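Catriona Niven reads charts in the back of the Ferraro bakery, and she told me in October that I would never last with a Taurus.

"You're an Aquarius," she said. "He'll want the same chair every night. You'll want to move the chair."

I laughed so hard I got powdered sugar on my birth chart. Then I went home and moved the chair, just to see. Aldo Testa came in, stood where it used to be, and sat down on the floor – right there on the rug, with his coat on – and ate his soup.

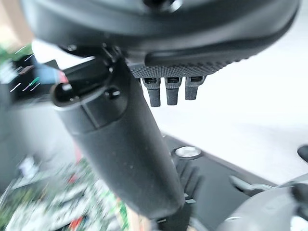

So what does a Taurus want from a person like me? Dinner when you said dinner, mostly, and a little warning before you paint anything.

I tried, I really did! I said dinner at five past seven and it was five past seven. I quit signing us up for things (the Rotard dance class, the night hike out at Gelwood). For 2 weeks I was so steady I bored the cat. Aldo didn't say one word about it until he was drying the big pot.

"Are you sick?" he asked.

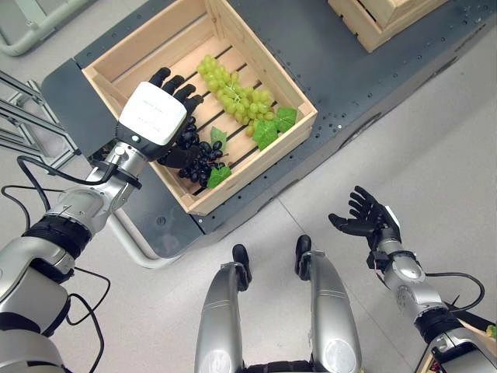

Green grapes and purple ones, with a few leaves in the crate.

I told him about Catriona and the chart and the chair. He thought it over, slowly, the way he thinks over everything, including gum.

"I paid her 70 dollars last spring," he said. "She told me to find a Virgo."

"And?"

"I met one. She alphabetized my spices." He hung up the towel. "I missed you the whole time – I hadn't even met you yet, but I missed you."
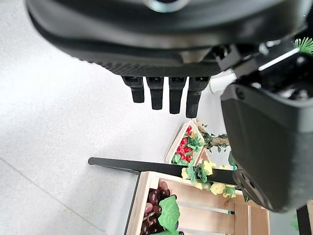 Four black fingers in a row, all different lengths.

Well, what do you do with a man like that? I put the chair back. He got up, looked at it for a while, and pushed it over by the window, where it had never been before. Then he asked if the dance class still had room.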